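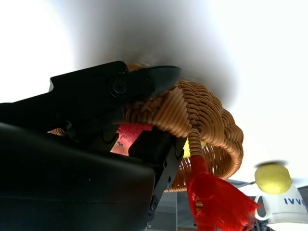
Crafts & Handmade > Baskets and Weaving

Red ribbon on a wicker handle keeps sliding down – how do I fix it?

Posted January 9, 2019 by pollock_porch

I have a round wicker basket with a tall arched handle. I use it for fruit at work, usually apples and a pear or two for whoever wants one. The handle is wrapped in red ribbon with a bow at the top, and there is a red tassel on it too. I bought it at the Vudavell craft market in October.

The ribbon won't stay put. Every time somebody carries the basket by the handle, the wrap slides down and bunches up at one end, and then the bow ends up sideways. I have redone it 6 times. I tried clear tape on the inside of the handle and it let go after 2 days.

I don't want to use hot glue if I can help it, as I would like to change the ribbon for the holidays. Is there a way to anchor it to the wicker without making a mess? Also, should I trim the long tail on the bow? It reaches the table and gets in the way when people are putting fruit in.
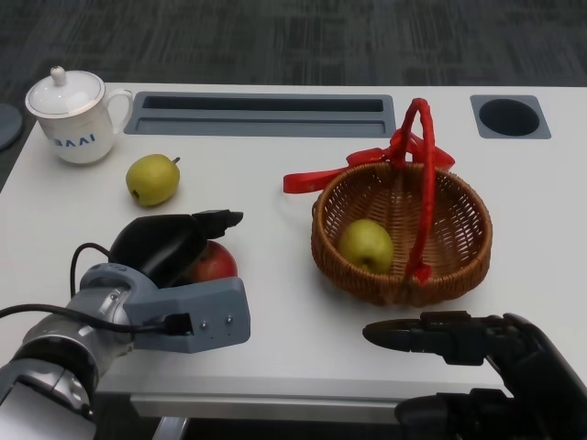

The basket on our break table, bow and tail as they are now.

3 replies

clenport_weaver
Don't start the wrap on the handle itself. Start it down in the weave. Push the end of the ribbon through one of the gaps just under the rim, pull a couple of inches to the inside, and tie it around a strand. Then wrap upward, overlapping each turn by half the width, and keep it tight the whole way. Tie off on the other side in the same way. With both ends tied into the basket there is much less for the wrap to slide on.

If it still creeps, put a few stitches through the overlap on the underside of the handle with red thread. They come out with small scissors when you want to change the color. A basket this size takes me 12 feet of ribbon, so buy more than you think.

Satin is the worst for slipping. Grosgrain has ridges and holds better.

handyinthehall
just use hot glue. 2 dots, one at each end. it peels off wicker if you go slow

devero_kitchen
I'd cut the tail. Leave enough to hang a hand's width below the bow and cut the end at a slant so it doesn't fray – or dab clear nail polish on it. The tassel can stay, but check the cord it hangs from when you rewrap. Mine was held on by the same knot as the ribbon and it dropped off when I undid everything.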